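Household Tips: Budgeting for a Tabletop Gripper Setup at Home

The arm is the cheap part. I wish somebody had printed that on the carton, because I planned my entire budget around the arm and then spent the winter buying everything else.

Our Gredov starter kit came to $1,847, and I had a nice round feeling about that number for nearly a week. By the time I'd added the second set of pads, a longer power lead, a clamp that fit our table and a case to keep the dust off, the total stood at $2,387. None of those extras was a luxury. The clamp in the kit was made for a square desk edge, and we own a round table.

So, the tips, in the order I should have followed them.

Measure the table first. Put masking tape where the base would go, then sit down and try to eat lunch. If your elbow is on the tape, buy the smaller base or a bigger table. Levumport sells a floor stand for $160 that gets around the whole problem, provided you enjoy walking around a floor stand.

Make a list of what you want picked up before you look at a single catalog. Go by what lives on your table right now and leave out what you'd put there for company. Mine had medicine boxes, a glasses case, a travel mug and tissues, and it told me more than any spec sheet. A flat carton needs a jaw that opens wide and closes gently. A tissue pack squashes. A tall mug with a handle is a project all its own, and I'd leave it off the list for the first year.

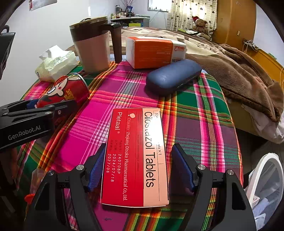 Pill box between the jaws, lying flat on the plaid cloth. Check the opening against your widest box before you order.

Look at the pads. Bare metal on glossy cardboard is a poor bet, so price a rubber-lined jaw from the start, and price the replacement pads with it. Texier pads come in packs of 11, a number I can't explain when every jaw I've met takes two. Find a neighbor with the same model and split a pack.

Tablecloths: decide early. A loose cloth slides when something pushes against it, and it takes the rest of the table along. Clips cost next to nothing. Stripping the table bare also works, if your household will stand for it. Mine voted, and the cloth stayed.

Keep one line in the budget for software. The Clultine subscription is free for the first stretch and then it isn't, and the reminder email arrives looking exactly like an ad. Put the renewal in your calendar - mine falls in February, right on top of the heating bill.

On medicine, I'll be dull. Fetching a box is a fair job for a machine. Reading the label, checking the date and deciding what to take stay with a person, and no amount of equipment spending changes that.

Used kits turn up fairly often. Ask for a close-up of the pads and bolts, and ask whether the charger is included. It won't be.

Last updated 21/12/2024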